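家族法II 講義メモ 第7回 婚姻費用と養育費
(板書が追いつかなかった人用。条文は各自六法で確認)

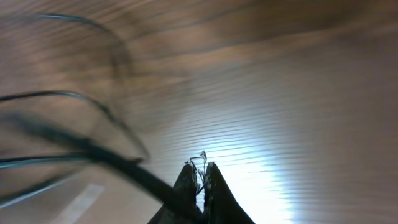
0. 今日の範囲

前回の続き。親権のところは終わったことにする。残りは質問があればメールで。
今日やるのは別居中のお金(婚姻費用)と離婚後のお金(養育費)。財産分与と慰謝料はやらない。混ぜて答案を書く人が毎年いるので、まず切り分けから。

婚姻費用:婚姻が続いている間。配偶者の分+未成熟子の分。
養育費:離婚後。子の分だけ。
財産分与:夫婦で作った財産の清算が中心。次回。

1. 婚姻費用の分担

根拠は民法760条。「資産、収入その他一切の事情を考慮して」分担。
752条(同居・協力・扶助)とセットで読む。877条の親族扶養とは別もの。ここ大事。

性質は生活保持義務。自分と同じ程度の生活を相手にもさせる義務、という説明。余裕があれば助ける、という程度の話(生活扶助義務)と対比して覚える。
この二分論自体への批判もある。Kaczorowski(1981)が読みやすい。配布資料の後ろのほう。外国法の話なので日本法にそのまま持ってこないこと。

別居したら義務が消えるか → 消えない。婚姻している限りは続く。
破綻していたら? → 破綻しただけでは当然には免れない、というのが実務の大勢。
請求する側が有責(不貞など)のときは? → 配偶者自身の生活費相当分は制限されうる。信義則・権利濫用の構成。ただし子の分は別。子に責任はない。
 ※どの程度の立証があれば減らすのか、審判例はかなりばらつく。試験で断定しないように。

2. 手続

順番としては
協議 → まとまらなければ調停 → 不成立なら審判へ移行
婚姻費用は別表第二事件。調停不成立で当然に審判移行(家事事件手続法272条4項)。訴訟にはならない。「提訴する」と書いたら減点。

急ぐとき:審判前の保全処分。105条以下。本案の調停か審判が係属していることが必要。生活費が本当に足りない場合に使う。

管轄の話は時間がないので飛ばす。レジュメの余白に書いておいて。

3. 金額の決め方

実務は標準算定方式。表にしたのがいわゆる算定表。裁判所のサイトから見られる。
表だけ見て終わりにしないで、裏の計算の流れを理解すること。

(1) 双方の総収入を確定
 給与所得者:源泉徴収票の「支払金額」。手取りではない。
 自営業者:確定申告書の「課税される所得金額」を出発点に、実際に支出していない控除を足し戻す。ここが面倒。
(2) 総収入 × 基礎収入割合 = 基礎収入
 公租公課、職業費、特別経費を引いた残り、という発想。割合は給与と自営で違う。
(3) 生活費指数で割り振る
 親を100として、子は年齢区分ごとの指数。0〜14歳と15歳以上で分かれる。
(4) 義務者が払う額を出す
 婚姻費用なら、双方の基礎収入を合算して、権利者世帯の指数で配分、そこから権利者の基礎収入を引く。
 養育費は組み立てが違う。子の生活費をまず出して、父母の基礎収入で按分。

婚姻費用と養育費の式を取り違えるミスが本当に多い。ノートの左右に並べて書いておくとよい。

収入がない(と言っている)側はどうするか。
 働ける状態なのに働いていない → 潜在的稼働能力で推計することがある。
 乳幼児を見ている、病気など → ゼロとして扱うことも多い。
 退職したばかり → 退職の理由、再就職の見込みを見る。

4. 特別の事情

算定表は幅で出る。幅の中で調整できる程度の事情は、幅の中で処理。
はみ出す場合の典型:
・住宅ローン。義務者が、権利者の住んでいる家のローンを払っている。権利者は住居費を免れている。でもローン返済は資産形成の面もあるから全額は引かない。引き方は複数ある。
・私立学校の学費。義務者が承諾していたか、収入・学歴・地位からみて相当か。公立の教育費は指数にすでに入っているので、超過分だけ問題にする。二重どりに注意。
・高額の医療費。標準的な医療費は織り込みずみ。
・義務者に別の子がいる(再婚、認知)。指数に加えて計算しなおす。

5. いつから、いつまで

始期:請求時とするのが実務の多数。調停申立時、または内容証明などで請求の意思が明確になった時。
 ここを知らないと当事者は損をする。口約束で待っているうちに月が過ぎる。
過去分:審判で過去に遡って分担を命じることはできる(最高裁大法廷の昭和40年決定)。どこまで遡るかは裁量の問題。
 なお婚姻費用を清算しないまま離婚した場合、財産分与の中で考慮することもできる。離婚で請求権が当然に消えるかは最高裁令和2年決定。消えない、が結論。読んでおくこと。

終期:婚姻費用は離婚または別居解消まで。
養育費は合意次第。「未成熟子」と「未成年」は同じではない。成年年齢が18歳になっても、養育費が当然に18歳までに縮むわけではない。合意書には具体的な年月を書く。「成人まで」とだけ書くと後でもめる。

6. 事例(グループで検討)

教材用の事案。数字は計算しやすくしてある。

夫 Dwight Nguyen は Piruton 社の給与所得者。妻はガスタリ(Gastari)という店を自営。子が2人、上の子は7歳。夫が家を出て別居。住宅は Flindville にある夫名義のもので、妻と子が居住を継続。ローンは夫が払っている。
別居後、夫は生活費を渡していない。妻は途中で一度だけ、メールで「生活費をお願いします」と書いた。金額の記載なし。その後も請求書類は出さず、別居から36か月たって調停を申し立てた。
夫の言い分:ローンを払っているのだから婚費は払いずみ。それに妻の店は繁盛している。

検討すること
(ア) 妻の総収入をどの書類で、どう認定するか。青色申告特別控除の扱いは。減価償却費は。
(イ) ローン分の主張はどこまで通るか。全額控除にならない理由も書く。
(ウ) 始期はいつか。メールは「請求」といえるか。両方の立場で書いてみる。
(エ) 夫が調停に出てこない場合、次に何が起きるか。
(オ) 直ちに離婚が成立した場合、それまでの未払分はどうなるか。

(ウ)は結論よりも理由づけを見る。三行では足りない。
去年の答案でよくあったもの:ローンを財産分与の問題だから一切考慮しない、と切り捨てる。間違いとまではいえないが、権利者の住居費の点が落ちている。

7. 履行の確保

決まっても払われない問題。
・履行勧告:家裁に申し出る。費用はかからない。強制力なし。
・履行命令:従わないと過料。使われる例は少ない。
・強制執行:調停調書・審判書は債務名義になる。公正証書なら執行認諾文言が要る。当事者間の合意書だけの場合の扱いは改正があったので、必ず新しい六法で。古い教科書の記述をそのまま写さないこと。
・給与差押えの特則:扶養義務に係る定期金は、一部不履行があれば期限未到来分も差し押さえられる(民執151条の2)。差押禁止の範囲も4分の3ではなく2分の1になる(152条3項)。
・財産開示、第三者からの情報取得:勤務先情報がとれるのが大きい。

8. 事情変更

一度決めた額も変えられる(880条の準用・類推など、根拠の説明は分かれる)。
合意の時に予想できた事情はだめ。失業、再婚と養子縁組、大幅な収入減などが典型。
自分から勝手に払う額を減らすのは不可。まず減額の調停を申し立てる。

次回まで
・財産分与の章を読んでくる。特有財産の定義だけでも
・事例の(ア)から(ウ)をA4で一枚。手書き可
・算定表は婚費用と養育費用の両方を印刷して持ってくること。スマホの画面だと小さくて線が追えまない
・9月の補講は教室が変わる。掲示を見て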